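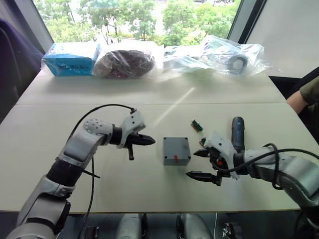
A reader wrote to me last month that a figure in a closed box is a figure bought blind, and that he will not pay for a face he has not seen. I have thought about his letter many times since then. I collect small figures myself, and I understand him very well, but I believe he is wrong to want the plastic window back.

For those who do not follow these things, Rernley has taken the window out of all its boxes, beginning in January. The box is now plain card on every side, with a painted picture of the character on the front. Inside, the figure is held by paper ties. Cultberg has said it will do the same with its knights and pirates, and the forums are full of anger.

I must say first what is true in the complaint. The paint on cheap figures is uneven. One pirate looks at you, and the next pirate on the same peg looks at his own nose. With a window, you could stand in the shop and compare three of them until you found a good one. I have done this, and I was sometimes asked by the staff if I needed help. With the closed box you take what you get. 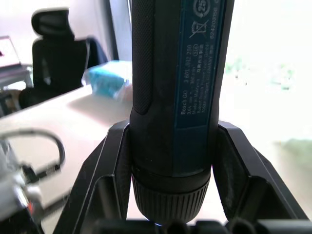 But who had this choice in the first place? Most of us do not live near a shop. I buy nearly everything by post, and in all these years no seller has asked me which of two faces I would prefer. The window helped the people who came early in the morning, and it helped most of all the resellers, who took the good ones and left the crossed eyes for the children.

There is also the matter of the collector who never opens anything. To him the window is the whole point: the box is a small stage, and the figure stands in it for ever. I respect this, although I do not do it. Still, I have seen what happens to these little stages. At the Teltbridge fair I looked at a table of boxed figures from before 2000, and the windows had gone yellow and come loose at the corners. The seller was asking high prices for them, and you could hardly see the figures.
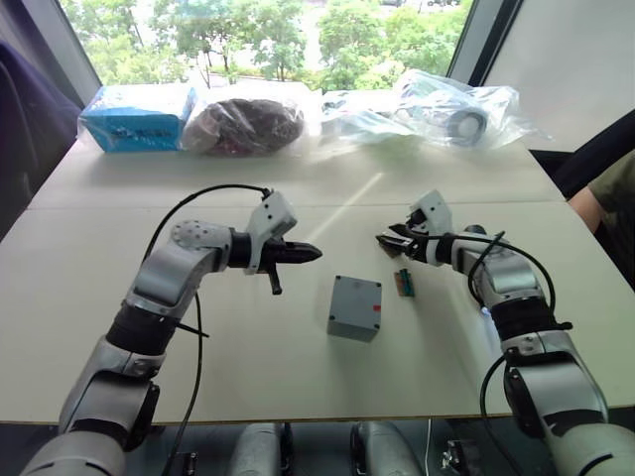
Packages lined up on the far side of a white table, trees outside the window.

What I would ask from the makers is something different. If we cannot look, then the thing inside must be good enough that we do not need to look. Rernley has not understood this yet. My number 202, the lighthouse keeper, arrived with one hand painted and the other hand bare, and I had to wait many weeks for a new one. A company which hides its goods should exchange them quickly and without questions.

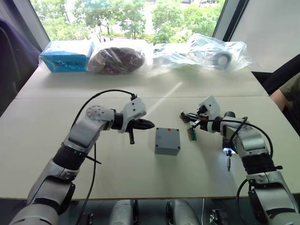

The shops could do something too. Jafarzadeh, where I buy my paints, keeps one opened figure of each kind on the counter, and you may pick it up and turn the arms. From this I learn more than I ever learned through a window, where the knees were always hidden behind a sword or a paper shield. It costs the shop one figure. I do not know why the bigger chains find this so difficult.

My reader says he will stop collecting if Cultberg closes its boxes as well. I hope he will wait and open a few of them first.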